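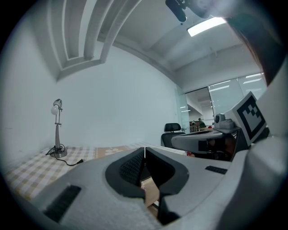

On 18 June 2025, Narendra Solanki wrote:

I've now read the whole Starnance package for Tesfamariam Hall and I think people on this list are being too hard on it. The open stair is a good idea. At the moment you come in the front door, you see a coat rack and a fire door, and you have to already know that the reading room is upstairs. With the new stair you'd see where you're going. They say the stair and the landings will become "a social heart" for the building, and I can believe it. People stop and talk on stairs.

On the old plaster ceiling: yes, some of it goes. They keep the two bays nearest the street and take out the middle one to make the opening. I'd rather have a building people use than a ceiling people look at twice a year. The rendering from the upper landing convinced me. Has anyone who is against this been up there lately?

Narendra

Narendra, thanks for reading it all the way through. I was up there in February, so I'll count myself as having been up there lately. It was dim and the radiators knocked, and I still came home less convinced than you.

I agree about the coat rack. Getting rid of it would take one afternoon. I don't agree that the cure for a bad lobby is a hole in the floor above it, and I'd like to go through why, in the order things come up in the package.

The stair

Every project of this kind I've looked at in the last ten years has had a stair that people were going to sit on, meet on, eat lunch on and hear lectures on. Go look at one after it's been open a while. At Pludari the sitting steps got a rope across them the second winter, and the lunches moved back to the bench by the bike racks, where there's a wall to lean on. The drawings for that one showed a crowd too.

People do stop and talk on stairs, I'll give you that. They stop on the ones we have. The half landing at Tesfamariam has a window, a deep sill and a place to put down a bag, and it's 4 feet wide, so you more or less have to say hello. I suspect it does the job better than the new one would. The new one has a glass rail and no sill and nowhere to stand that isn't in someone's way. Look at the plan on the second sheet and try to find a spot for two people who've run into each other and one of them has a stroller.

Then there's the sound. Right now there's a floor and a heavy door between the front entrance and the reading room. Take out the floor and every boot, dropped key and phone call goes straight up. The package has one sentence on this, and the sentence says that acoustic treatment "will be developed in the next phase." Treatment on what? The walls they're keeping are plaster over brick, and the ceiling that might have taken something soft is the part they're cutting out.

The light

The daylight study was done in Adota, and I have no quarrel with the software. I've used it. It will answer the question you give it. The question here was how bright the lobby gets at noon in June under a clear sky with the new skylight, compared with the lobby today. Brighter, of course. I could have told them that for free.

What I want to know is what happens at four in the afternoon in February, which is when the reading room is full and when I was sitting in it. And what happens to the long table under the skylight on a sunny morning, when anyone with a laptop is going to get up and move. There's no glare study. There's no winter case at all. If one was run and left out, we should ask for it, and if it wasn't run, we should ask why a building that's busiest from fall to spring was tested on its best day of the year.

The rendering from the upper landing has sun coming in from the left. That's north. I checked it against the site plan twice because I didn't believe it. I don't think anyone meant to mislead, I think somebody turned the sun until it looked nice, and that's what renderings are for. But please don't be convinced by it.

The ceiling

"Some of it goes" is generous. It's three bays and they're taking the middle one, the only one with the full rosette. The outer two have half patterns that run into it. What you'd be left with is two margins and no page.

I'm also less sure than you that people look at it twice a year. You look up when you sit down and you look up when you're stuck on a sentence. I don't know how you'd measure that and I notice Starnance didn't try.
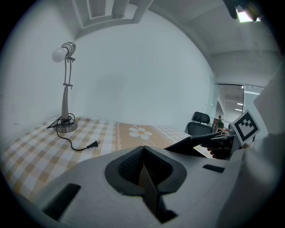
The money

The consultation cites 50 responses, with a majority in favor of "a more open entrance." I filled that form in. The question was whether I'd like the entrance to be more open, and I said yes, because I was thinking of the coat rack. Nowhere did it say the word "ceiling" or the word "stair." So I'm in the majority they're quoting, and I'd bet you are too.

As for cost, there's a total and no breakdown. I don't mind a big number if I can see what's in it. The one line I could compare was the lobby floor, 3,000 square feet of new stone over a floor that's already stone. The reason given is "continuity of material." The old floor has lasted 100 years and has a dip in it at the door, and I'd keep the dip.

What I'd ask for

I'd like us to write to Starnance before comments close and ask for these, and no more than these:

A winter daylight run and a glare run for the long table, from the same Adota model.

A noise estimate for the reading room with the opening as drawn.

A price for doing the lobby only: coat rack out, fire door on a hold-open so you can see the existing stair from the street, decent lighting, a sign.

I'd particularly like that last one. It may be that it comes back and it's no good, the fire people won't have the hold-open, whatever. Then I'll read the package again with a better temper. At the moment we're being asked to choose between the big scheme and leaving things as they are, and I don't think those are the only two.

Narendra, would you sign something like that? You like the scheme and your name on it would count for more than mine, they've heard from me before.

I can put a draft up on the list tonight if nobody objects to the wording above.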